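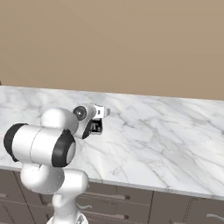 Arm over the marble worktop, gripper slightly open. Simulated view.

Purkier Kitchen Scene Pack, release 5

Purkier is a set of simulated kitchens for testing arm control software before it goes near hardware. Each kitchen comes with worktops, cabinets and drawers, and a choice of small appliances. The pack is built and maintained by Toltitz.

Contents
12 kitchen layouts
1314 surface and material variants
Fixed scene view and gripper view, rendered together
Task scripts for reach, grasp, press and turn
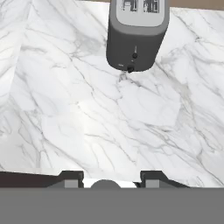

Reach tasks are scored on the final position of the gripper relative to a target on the appliance. The start pose, worktop finish and appliance position can each be locked or varied between runs. In the gripper view the dark grey appliance stands well up the worktop from the open fingers, with two small round black controls on its front face, and either control can be set as the target. Veined stone is the harder finish for edge detection and should be included in any test set. Plain finishes are supplied for comparison.

Licensing
Sold per seat, with updates for 12 months. Lestevwood kitchens from the previous release load without conversion. Akbulut gripper models need the separate adapter file.

The next release is due in October. Technical queries go to Ayanda Dlamini at the Toltitz support desk.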